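Plesamura open day, 13 May 2019

Well, I finally got to the Plesamura open day in Lundoncombe, and I'm so glad I did! They cut and repair keys of every sort, and there were 110 of us queuing by the time the doors opened (I'd had two teas already). Eldana Chala took our group round. She showed us the blanks wall, 2000 hooks of it, and let us have a go at filing one down by hand – mine wouldn't have opened a biscuit tin.

My favourite bit was the sorting room, all marble tiles and a big leather sofa, where they had sets of keys out on a white table. I do love a good bunch of keys, and car fobs are so much chunkier than they used to be. 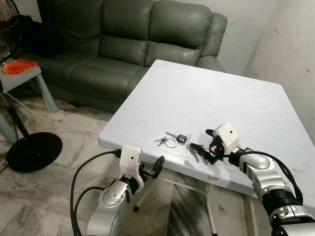 Two sets of keys on the table, car fob and all

Brayden Paquette was on the till and did me a spare for the shed while I waited. They're open again in November, so take your awkward old keys along.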